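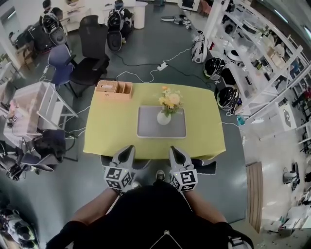
Blumenstrauß in Pastelltönen in einer kleinen weißen Vase

Der Tischstrauß

Der Tischstrauß ist ein kleiner, niedrig gebundener Blumenstrauß, der auf einem Tisch steht und dort beim Essen, Reden oder Arbeiten nicht im Weg sein soll. So würde ich ihn jedenfalls definieren, und ich schreibe an diesem Blumenlexikon ja nun schon eine ganze Weile (der Eintrag »Tulpe« war damals der erste und ist bis heute der längste, ich weiß, ich weiß). Abzugrenzen ist er vom Gesteck, bei dem die Stiele in Steckmasse sitzen, und vom Bodenstrauß, der in einer hohen Vase auf dem Fußboden steht und bei mir zu Hause regelmäßig umgerannt wird.

Herkunft und Name

Das Wort benutzt jeder Blumenladen ein bisschen anders. In Udholm, wo ich gelernt habe, hieß alles unter Unterarmlänge Tischstrauß, in Baltberg sagte man »Kurzer« dazu und guckte mich beim ersten Mal ziemlich verständnislos an! Eilidh Semple, bei der ich später einen Winter lang gebunden habe, nannte ihn auf Englisch »posy«, wobei ein Posy für mich eigentlich noch kleiner ist und eher in die Hand gehört als auf den Tisch. Im Register führe ich beide Begriffe, mit Querverweis.

Aufbau

Gebunden wird meistens spiralförmig, also alle Stiele in dieselbe Richtung schräg angelegt, bis sich unten eine Art Wirbel bildet. Das klingt komplizierter, als es ist. Ich fange mit der kräftigsten Blüte in der Mitte an, lege Grün dazu, drehe, lege die nächste an und so weiter. Die Bindestelle sitzt beim Tischstrauß tief unter den Köpfen, aber eben nicht so tief, dass alles auseinanderfällt. Anfänger binden fast immer zu fest (ich auch, meine ersten Sträuße sahen aus wie Klobürsten), und dann quetschen sich die weichen Stiele von Ranunkeln und Anemonen.

Für die Höhe gibt es eine alte Ladenregel: Ellbogen auf den Tisch, Faust machen, und höher als die Faust darf nichts ragen. Wer einander gegenübersitzt, will sich schließlich ansehen können.

Farben

Hier wird gern gestritten. Gelb und Pfirsich mit viel Blattgrün ist so ein Klassiker, der auf fast jedem Tischtuch geht und auch bei trübem Licht noch freundlich wirkt. Reinweiß finde ich auf weißem Leinen langweilig, dunkelrot dagegen wunderbar, aber nur bei Kerzen. Duftende Sorten wie Hyazinthen oder Lilien lasse ich beim Essen ganz weg – man schmeckt sonst die Suppe nicht mehr.

Vase und Wasser

Kugelige, bauchige Vasen mit enger Öffnung halten den Strauß von selbst zusammen. Die Vase sollte gründlich sauber sein, und zwar wirklich mit Bürste und Spülmittel. Die Stiele schneide ich mit dem Messer schräg an, Blätter unterhalb der Wasserlinie kommen ab. Tulpen wollen wenig Wasser, Rosen mehr. Frisches Wasser alle zwei Tage, und nachts darf der Strauß gern in den kühlen Flur umziehen. So hat bei mir im Februar einmal ein Strauß aus Nelken und Eukalyptus ganze 12 Tage durchgehalten, die Nelken hätten sogar noch länger gekonnt!

Von Kupfermünzen und Zucker im Wasser halte ich wenig. Das Tütchen aus dem Laden tut es, wenn man die Wassermenge einhält, die draufsteht.

Siehe auch: Biedermeierstrauß, Gesteck, Posy, Spiraltechnik, Vasenformen

Zuletzt überarbeitet am 25. Juli 2019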